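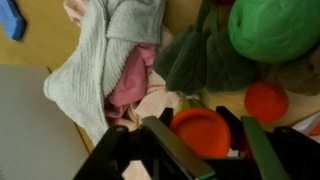
Fadel Psalms Journal, wide margin

Hardback, cloth spine, 200 pages
Sold singly or in a pack of 2
In stock

The Fadel Psalms Journal is a blank-and-lined book for reading through the Psalms with a pen in your hand. Each psalm has its own opening. The text is printed in a single column on the inner side of the page and the outer side is left clear for notes. Short psalms share a page where they fit. Psalm 119 is split by its Hebrew letter sections, with a ruled line between them so you can stop for the day and find your place again.

It is not a study Bible. There are no footnotes, maps or cross-references, and no printed prayers. The superscriptions ("A psalm of David", "Of the sons of Korah" and so on) are kept at the head of each psalm because they are part of the text, and the word Selah is printed wherever it falls. The division into five books is marked by a plain title page before Psalms 1, 42, 73, 90 and 107.

Paper and binding

The paper is cream, 100 gsm. Ballpoint, pencil and most gel pens can be used on both sides without trouble. Fountain pens are fine with a fine or medium nib, though a broad nib will shadow through and we would not choose this paper for wet highlighters. Dry highlighter sticks work well.

The sections are sewn and the book opens flat once it has been used a little. When it is new, open it a few pages at a time from each end and press gently along the inner edge. Forcing a new book open at the middle can crack the glue on any hardback, this one included.

There are two ribbons. Readers who follow a morning and evening pattern tend to keep one for each.

Type and readability

The type is the same size as in the Praton large-format New Testament, which many customers already know. Verse numbers are small and raised, and sit inside the line. Poetry is set in lines with the second half of each verse indented. Long lines turn over with a deeper indent, so you can tell a turned line from a new one.

The margin is faintly ruled. Some people would like it blank, and there is a version with no ruling under the Yammine name. The covers differ in colour but the text pages are otherwise the same.
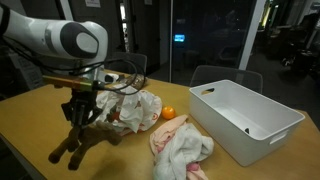
Hiba Haddadin wrote to say that she had used the ruled margin for a full year of reading and would have liked more room beside the longer history psalms, 78 and 105 in particular, where her notes ran over on to a loose sheet. She also asked for a few blank leaves at the back. The present printing has these, after Psalm 150, along with a page for noting the date you began and the date you finished. The margin itself is unchanged. Making it wider would mean a bigger book or smaller type, and we did not want either.

Using it in a group

Groups that read together often ask whether page numbers match between printings. They do, for the ruled and unruled versions alike, so a leader can give out a page number and everyone will be in the right place. They do not match the earlier softback, which had no title pages between the five books. If your group has a mixture, go by psalm and verse.

The journal follows the Hebrew numbering used in most English Bibles. Anyone used to the Greek and Latin numbering will find that most psalms from 10 to 147 are one number higher here. A short table at the front gives both.

Copies bought for a group can be sent with plain name labels for the inside cover. Ask for these when ordering - they are free, but we don't put them in unless we are asked.

Care

Keep the book out of direct sun, as the cloth on the spine will fade before the boards do. Wipe the covers with a dry cloth. If pages get damp, stand the book on end, slightly fanned, in a cool room. Don't put it on a radiator. The ribbons are sealed at the ends and should not fray, but if one does, trim it at a slant and dab the cut with clear nail varnish.
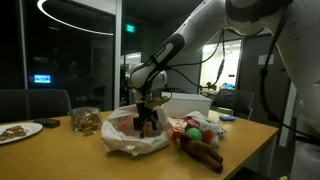
Covers and slipcases

The journal fits the Nindero zip cover in the medium size. It is a snug fit with nothing else inside. With a pen in the spine loop and a folded service sheet at the back, the large size is more comfortable. The Nindero slipcase is cut for the journal exactly and will not take it with a cover on.

Ordering and returns

Single copies are sent by ordinary post in a card wrap. Packs of 2 and group orders go by parcel. The last posting day before Christmas is December 19, 2019, and orders placed after that will be sent when the office opens again in the new year.

Unused copies can be returned in their wrap for a refund or exchange. We can't take back a copy that has been written in, even in pencil. If a copy reaches you with a fault - a section bound upside down, a missing ribbon, a page uncut at the corner - let us know and keep the book until we reply, as we may ask which printing it is from. The printing is given in small type at the foot of the page facing the contents.

The unruled Yammine version is out of stock in dark red. More are due in July. Grey is available now.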